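Robot open day at Bilora: what can you tell a kids' club about the suitcase station?

Posted in Clubs and Outings by Verna Delacroix

Hi all! I took our after-school club to the open day at Bilora in July and we had such a good time that I've been asked to write it up for the parents' newsletter and do a follow-up session with the kids. Most of the stations I can handle (there was one that sorted bottle caps, easy). The one everybody wants to talk about is the pair of robot arms with the red suitcase, and that's the one I understand least. Pictures first, then what I'm stuck on.

The two arms and the suitcase
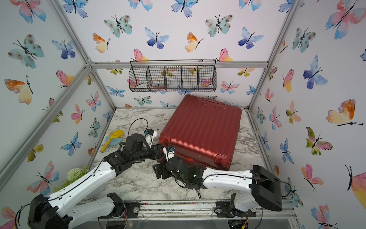
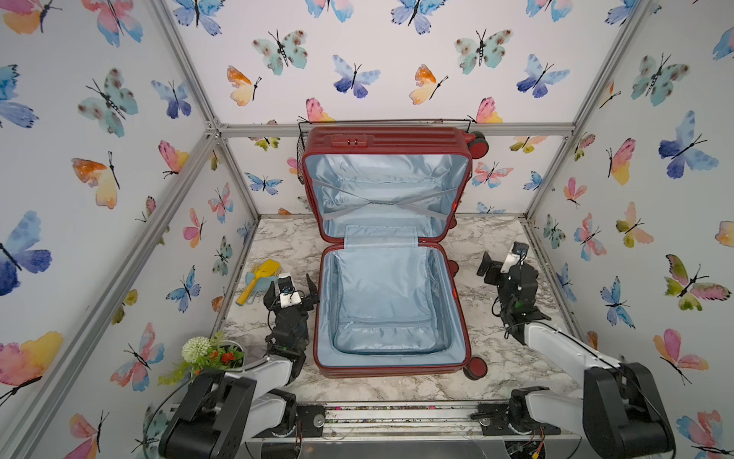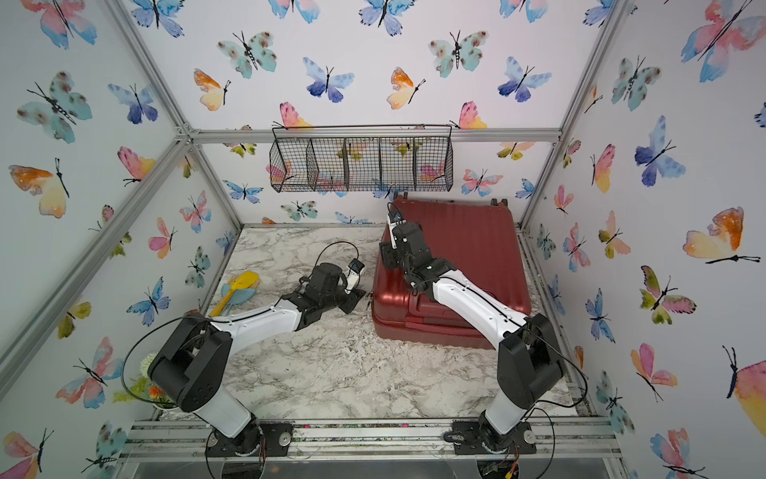
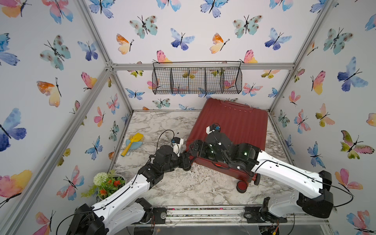

We were a group of 27, so we went in two halves, and my half got there when the guide was already deep in conversation with a dad who clearly does this for a living. I caught maybe one word in three. What I'd love help with:

Why are there two arms and not one big one? One of the girls asked and I said "for the same reason you have two hands" and then worried all the way home that I'd made it up.

Are the arms working it out for themselves, or is somebody steering them? The guide said "teleop" several times and then "policy" several times and I don't know if those are the same thing. I would really like to get this right, because the kids went home telling everyone the robot thinks.

And has anybody run a good hands-on activity after a visit like this? I have 20 minutes at the end of a session, a craft cupboard, and no robots. Ages eight to eleven. They are still buzzing, so I don't want to waste it on a worksheet!

I did email the address on the leaflet but I expect they're swamped after an open day.

Áine Hegarty
Accepted by the poster

Oh, I'm so glad you went! I help out with demo days at Jellmont, a different outfit, but we do very similar table-top stuff, so I can answer in general terms. For what exactly Bilora was running that afternoon you'd have to hear it from them.

Your hands answer was fine. Keep it. A suitcase is a lovely thing to give to two arms, because so much of what we do with one takes a hand to hold and a hand to do the fiddly bit. Try opening a hard-shell case with one hand behind your back and you'll find it skates away from you across the floor. A single gripper has the same trouble. With two, one can steady the shell while the other goes for the lid or a zipper. The hard part is getting them to cooperate without bumping, and when you watch closely at a demo you'll often see one arm wait for the other. Our visitors always laugh at that, it looks so polite.

On the steering question, the two words are different things. Teleop is short for teleoperation: a person moves a set of controls and the arms copy. A policy is the program that picks the next movement from what the cameras see. Very often the second is built out of the first. People drive the arms through the same job over and over, all of it gets recorded, and a program is trained on the recordings. At our last demo day we had 283 recorded goes at folding one dish towel, and it still dropped the corner on the first try in front of the mayor's office people. So if your guide was using both words, they may have been explaining that whole chain, or switching between the two during the day. I'd tell the kids: "Sometimes a person drives, and sometimes the robot uses what it learned from people driving." They get that straight away.

I would go easy on "thinks." We say "it has practiced." Eight-year-olds know all about practicing.

For the activity, do Robot Hands! Pair them up. Each child gets a pair of kitchen tongs (or two craft sticks taped at one end, if the cupboard doesn't run to tongs) and may use one arm only. Together, each pair has to open a zipped pencil case, take out one eraser, and zip it shut. No talking for the first round. Second round, they may talk. Then swap partners. The noise level is terrific and at the end they can tell you exactly why two arms are harder than one. Use big, chunky zippers. We tried it with tiny ones and had tears.

If you have a few minutes left over, blindfold one child in each pair and have the partner give directions, "left, down, close." That's your teleop lesson done.

Ľubomír Hrnčiar

Good answer above, I only add one thing. Show them the small cameras mounted at the wrists. Children always look for the face of the robot and ask where the eyes are. I tell them the eyes are on the hands, and then they all hold their palms out and walk into the furniture. It is a very good five minutes.

Also the place you want for next year is Osus, if they do the open day again. You need to book early and the parking is bad, but they let the older ones try the controls. Ask for the morning slot, after lunch there is a line down the stairs.

Haiyan Ye

was it free? we looked at going but the page said registration closed. my son is obsessed with anything with a gripper

Verna Delacroix

Free, yes, but you do have to register. They told us there's a waiting list you can join by phone, and a family behind us got in that way at 2 in the afternoon, so it's worth a call.

Áine, thank you, this is wonderful. "It has practiced" is going straight into the newsletter. We have tongs! I'm borrowing the rest from the cooking club and we're doing Robot Hands at the next session. Ľubomír, I'll move the breakables before we try yours. I'll come back and post how it went, and if anybody knows whether chunky zippers are sold by themselves somewhere cheap, please shout, as most of our pencil cases have the tiny kind.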